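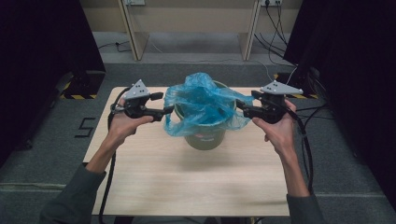
Baert Hand Gripper Set for Student Clubs

Reading time: 2 minutes

The Baert set is a pair of black hand-held grippers for school and college robotics clubs. Each gripper has two fingers and carries a light gray marker plate on the top. Students hold one in each hand and do the task themselves, and the recorded movement is used later to teach the club's robot.

Putting a bag in a bucket is the first exercise in our club booklet. It looks easy, but thin plastic folds in a different way each time, and beginners should plan a full afternoon for it. After this come towels, lids and cups.

What is in the box
– two grippers, left and right
– two cables
– marker plates, already mounted
– booklet with 5 exercises

Before you order
The cables must run to the outside of each arm, so please choose a table which is free on both sides. A light colour of tabletop is best. The set weighs roughly 667 grams without cables.

The club of Tineke Dewulf used the set for its January competition and recorded 154 runs. Her students asked for softer finger pads – these are now available separately.

Price: 300 dollars for the pair, tax not included. For a class order of more sets, please write to Maarten Timmermans at Neder.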